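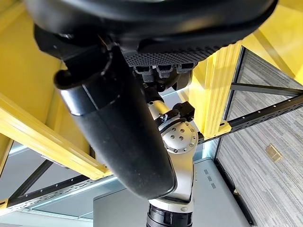
Minutes - Rirkero demonstration day, planning and review
February, 2 p.m.

Present: Oddur Blöndal (chair), Lakberg and Dulia representatives.

1. Previous minutes approved without changes.

2. Demonstration. Rirkero ran the Phí handling program for visitors. Of 80 cycles planned, 77 were completed. The remaining cycles were dropped to keep to the schedule. Groups of up to 7 were admitted per run.

3. Visitor questions. Most concerned gripper changeover and cable routing. Dulia will send written answers - one page, no drawings.

4. Open day. Lakberg asked for a slower arm speed during public runs. Agreed. Blöndal to update the program and circulate the settings.

5. Other business. None.

Meeting closed 3:10 p.m.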